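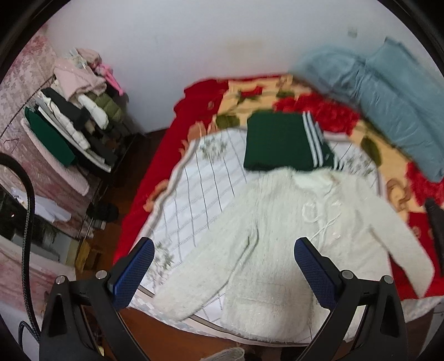
White fluffy sweater, long sleeves.

Knitters wanted for the Rurlow Mending Circle
Thu 22 February, by Gus Ferreira

We need 2 patient people to run our Monday repair table at the Hutchins Street hall. The pay is $40 a session, plus all the tea you can defend.

You should be able to darn an elbow, pick up a dropped stitch and tell someone kindly that their cardigan has felted. Crochet is tolerated. A driver's licence helps, as the wool lives in Cloron.

We had 51 jumpers through the door in January and returned most of them to the right owners.

To apply, send Hélder Azevedo a few lines and a photo of your worst mend.

Recent notices
Nonwood button swap
Hall key deposits
Lost: one grey mitten

Contact us | © Rurlow Mending Circle | Back to top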